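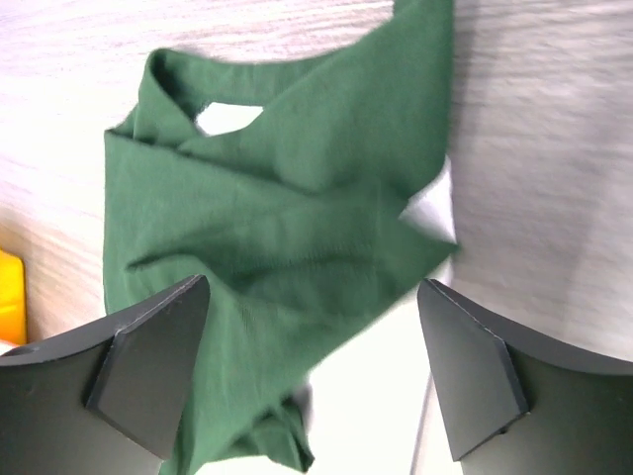
Vandana Kashyap objected to the first version of this planner on the grounds that it treated every hole in a cloth mask as a mistake. Her point was that a loop of fabric really does have a hole in it, and that filling the hole before planning a grasp throws away the one piece of shape the camera is sure about. We agreed in the end, and this section describes the version that came out of that discussion.

4. Grasp selection from the wrist view

Figure 3. Wrist view of a dark green cloth on the pale table, with both fingers open. The table shows through a small gap below the looped fold, and a white triangular patch on the right may be table or a lighter underside of the cloth.

4.1 Masks with holes

The planner, which we call Lawal, takes one color image from the wrist camera and returns a grasp point, a finger direction and a score. It does not build a full model of the garment. Crumpled cloth hides most of its own surface, and our earlier attempts to fit a mesh to it were slow and often wrong in ways that were hard to spot from the output.

The first step is a mask of the cloth. The old code closed all holes smaller than a fixed area. This worked for towels lying nearly flat, and it made later steps simpler, but it failed on items like the one in Figure 3. Once the gap under the loop is filled, the loop looks the same as any other thick part of the pile. The planner would then place a finger target on the middle of the filled region, where there is no cloth to hold.

We now keep holes and give each one a label. A hole is "open" if the pixels inside it match the color and texture of the nearby table, and "unknown" if they do not. The gap under the loop in Figure 3 is surrounded by green on all sides, and its brightness is close to that of the table, so it gets the open label. The white triangular patch is harder. It stands out sharply from the dark green, but sharp contrast alone does not tell us whether it is table or cloth. We label it unknown, and the planner may not put a finger there or count it as free space.

Hsiu-ying Tsai suggested a third label for patches that are likely to be a lining. We tried it and took it out again. The two-label version gave the same grasp choice in nearly every case, and the third label added a threshold that had to be set again for each new garment.

4.2 Exposure near the fingers

The area between the fingers gives the mask more trouble than any other part of the image. In Figure 3 the table there is close to white and has lost its grain, while the same table in the upper corners still shows a faint streaky pattern. A texture test that works in the corners has nothing to work with between the fingers.

Lowering the exposure for the whole image was not a good fix. Folds in dark fabric go almost black, and the planner needs those folds. Instead, the texture test is turned off wherever the pixels are saturated, and the mask there depends on color alone. For dark cloth on a light table this is enough. For white cloth it is not, and white items are left out of the results in Section 5.

The fingers themselves are masked by a fixed template for each gripper opening. The template is cut slightly larger than the fingers so that the lighter edges of the pads are not taken for table. An earlier template was cut too tight, and the planner kept finding a thin strip of "cloth" along the right pad. Tsung-han Wei traced this one Tuesday after we had spent a good deal of time looking for the fault in the color model.

4.3 Scoring candidates

Each image gives up to 50 candidate grasps. Candidates are drawn along the center line of the mask, with more of them where the mask is narrow. A narrow part that fits between the open fingers is useful, as the fingers can close on it without first pushing into the pile. The lower part of the cloth in Figure 3 has this form: it narrows and runs down between the two pads.

The score has two terms. The first is the width of the cloth across the finger direction, compared with the gripper opening. The second is a fold term, which counts strong dark creases crossing the grasp line. A few creases are fine and usually mean there are several layers to hold. A dense cluster lowers the score, because closing on a knot of folds tends to pick up the whole item as a ball, and the next stage needs it to hang.

Candidates whose finger path crosses an unknown region are dropped. Candidates whose path crosses an open hole are kept -- this is the main gain from the change in 4.1. It lets one finger go through a loop and the other stay outside it, a grasp the old planner could never propose.

4.4 Motion blur and timing

The planner runs while the arm is still moving, so some images are blurred. We compute a blur value for each tile of the image, not one value for the whole image, since cloth and table do not always move together in view. In Figure 3, for example, the blur is slight and is found on some of the lower folds and on the right side of the table, while the grain at the upper left stays clear. Tiles above the blur limit keep their mask but are left out of the fold term, as blurred creases are counted too low.

A grasp is sent to the controller only when 2 images in a row agree on it. Agreement means that the grasp points are close and the finger directions are within a small angle. If no agreement is reached within roughly 300 milliseconds, the arm stops and a new image is taken at rest. Chun-yin Wei argued for stopping every time, which would remove the blur problem. We kept the moving version as the default, and the stop-first version is a setting in the Brasurex control package that we use when collecting reference masks.

4.5 Known limits

Objects at the border of the image are a weak point. A small piece of something, such as the yellow sliver at the left of Figure 3, does not show enough of itself for the planner to tell how far it extends. We treat any such piece as an obstacle that continues straight out of view. This is cautious and sometimes rules out a wide approach that would have been safe. A short memory of earlier views would help, and the interface for it is in place, but the results in this paper do not use it.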